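工作台边的碎碎念:传送带、蓝盒子和一卷牛皮纸

大家好,又轮到我写这一栏了。上期Tamsin Tipoki写烘焙角写得太好,好几个人跑来问我这期还有没有食谱,抱歉没有,我只会写桌子。六月我差不多都泡在里间那张工作台旁边,满脑子都是绿色传送带和黄色方块,所以这期就聊它们吧!
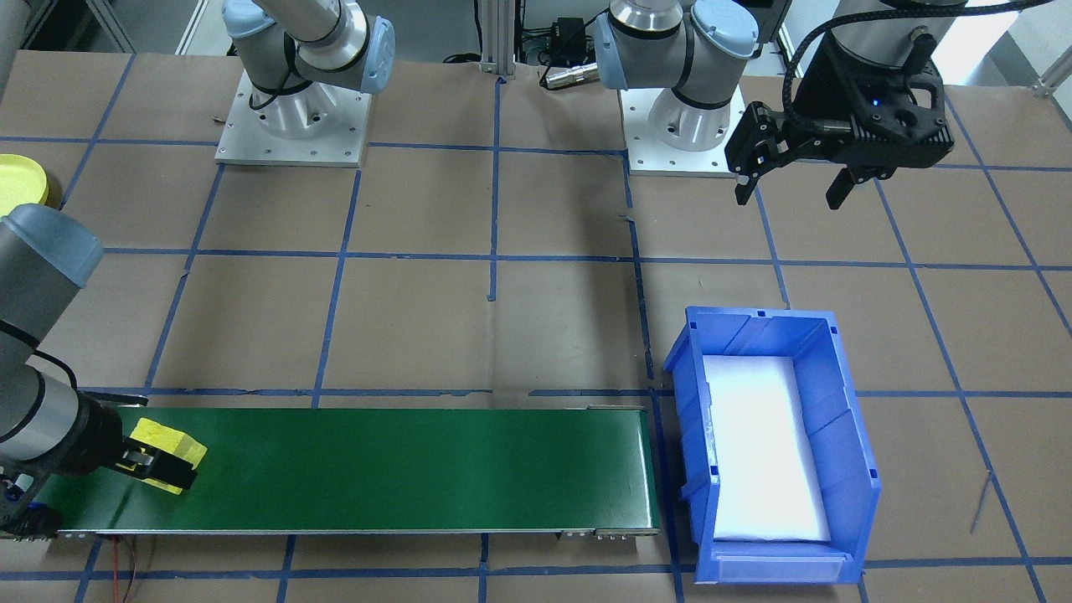
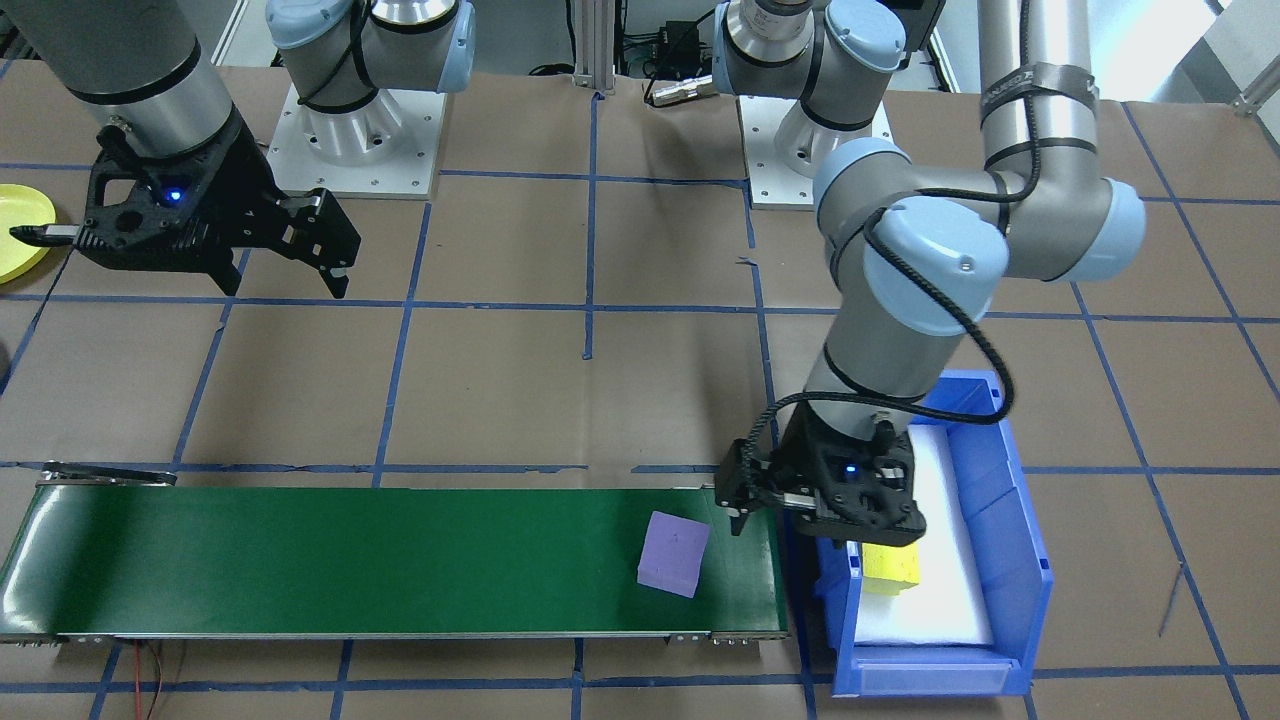 绿色的传送带,蓝色的盒子,这期的两位主角。

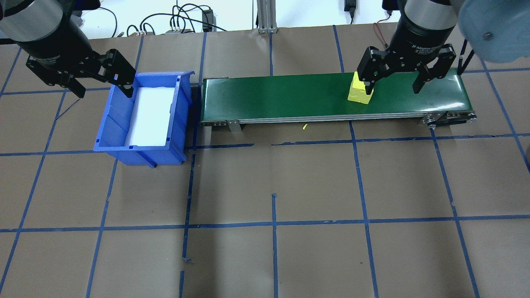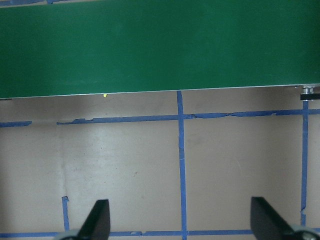

先说桌面。铺牛皮纸是Raelene Pirihi的主意,她以前在Mumetti打包餐具,说纸面脏了撕掉重铺,比拿抹布擦半天痛快多了。我一开始嫌它土,铺完就改口了,颜色暖暖的,什么东西放上去都看得清楚。唯一要命的是边角爱翘,所以铺的时候最好两个人,一个拉,一个压,从中间往两边赶。我自己一个人试过一回,赶出一条大褶子,只好整张揭掉重来,那卷纸就这么白白少了一截(Raelene,对不起)。

蓝色胶带是用来打格子的。我原来觉得画铅笔线就够了,Clem Stubbs坚持要贴,为这事我们俩在茶水间争了足足一壶茶的工夫。最后听他的,我服气。胶带线远远就能看见,跟人说“往左挪一格”,对方马上就懂,不用再指指点点。贴的时候先两头固定,中间拉紧了再按下去,千万别边撕边按,会歪,而且越往后越歪。打完格子我花了30分钟,中间还停下来吃了个橘子。

再说传送带。别看它个头不算大,脾气可不小。刚装上那天我还以为插上电就完事了,结果光调带子就耗掉一个下午。带子跑偏的话,别急着拧一大圈,一次拧一点点,让它空转一会儿再看,再拧,再看。我就是太心急,拧过头了,带子从偏左变成偏右,Tayla Paewai在旁边笑得直拍大腿。深绿色的带面倒是很合我心意,黄色方块往上一放特别精神,隔着半个房间都找得到。

带面平时拿微湿的布顺着擦一遍就行,擦完晾干再开。两头滚筒附近最容易藏灰,我用的是一把旧牙刷,好使得很。有一点要拜托大家:传送带底下和边框跟前也请顺手看一眼!小零碎特别喜欢往那儿钻,在阴影里一躲,没蹲下来根本看不到。我现在收工前都弯腰瞄一圈,腰虽然抗议,东西倒是少丢了不少。

盒子的事我能说上一整页。蓝色这种敞口的收纳盒我一直很喜欢,口子宽,伸手就能拿,不用的时候叠起来也不占地方。里面垫一层白色的衬垫,东西放进去声音小很多,看着也清爽。衬垫裁的时候宁可大一点点,先放进去比一比再修边,我第一次裁小了,在盒子里滑来滑去,烦死人。盒子跟传送带之间留多大的缝,我们也来回试过,太近了挪盒子会磕到边,太远了又接不住东西。现在的做法是Mereana Halliday定的:拿手掌侧着比一下,能塞进去就行。一点也不科学,可是大家都记得住。

黄色方块呢,请大家用完放回架子上贴着Nepia标签的那一层。我上个月清点,架上该有40个,数来数去少了2个,一个在窗台上,另一个在微波炉顶上。微波炉顶上那个到底怎么去的,至今没人承认,我也不追究了,反正找回来就好。

还有线。电线从桌面上走的话,尽量贴着后面那一侧,留出一点富余再扎,别勒得死紧。扎带剪下来的小尾巴请扔进垃圾桶,别随手搁桌上,那东西又硬又尖,我胳膊肘已经领教过了。扎带我更推荐魔术贴那种,拆了还能用,抽屉里有一大把,随便拿。

下个月我们打算把纸换一遍,顺便重贴胶带,大概要花7个小时,包括喝茶。想来帮忙的跟Tayla说一声就行,不会贴也没关系,我教你,或者Clem教你,他教得比我仔细,就是话也比我多。Skurnolura那边的朋友说会带司康饼来,果酱还缺,家里有多的请带一瓶,杏子味优先!

对了,谁借走了那把红柄剪刀,麻烦还到第二个抽屉里,我裁纸真的离不开它。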